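The Long Bedroom at Sutcliffe House, Itden

We've been waiting to put this page up since December, and at last the big room at the back of the house gets a gallery of its own! It's the one returning guests ask for by name (well, they call it "the one with the headboard"), and I can see why. We spent almost 800 dollars on bedding alone and I don't regret a cent of it.

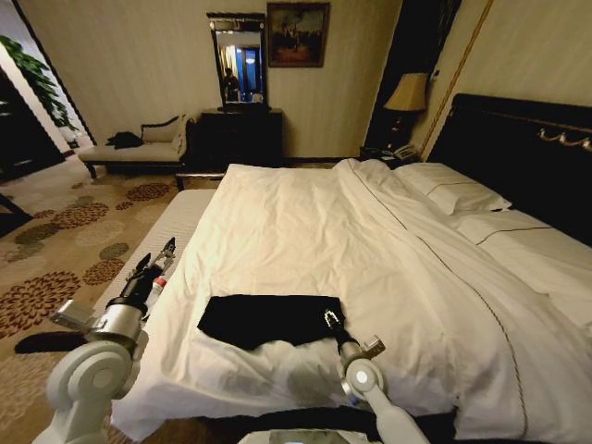 White duvet, thin dark piping, and the black headboard with its row of gold loops along the top. A folded black cloth on the bed, and the dresser and mirror over by the back wall.

A few bits I always get asked about:

The headboard came from Plimier, and it took us 11 weeks to get it. Worth the wait! I love how the gold catches the morning light.

The pillows have the same kind of dark edge as the duvet. I found them first and then went hunting for a cover to go with them.

The ribbed white bench is my favorite seat in the whole house, and it's so handy when you're packing.

The cream sofa with the dark wooden legs was a Lomonel floor model. Great for reading, or for yesterday's clothes (guilty!).

More rooms are coming to this page soon, starting with the little blue one upstairs. Check-in for the Long Bedroom is from 5 p.m.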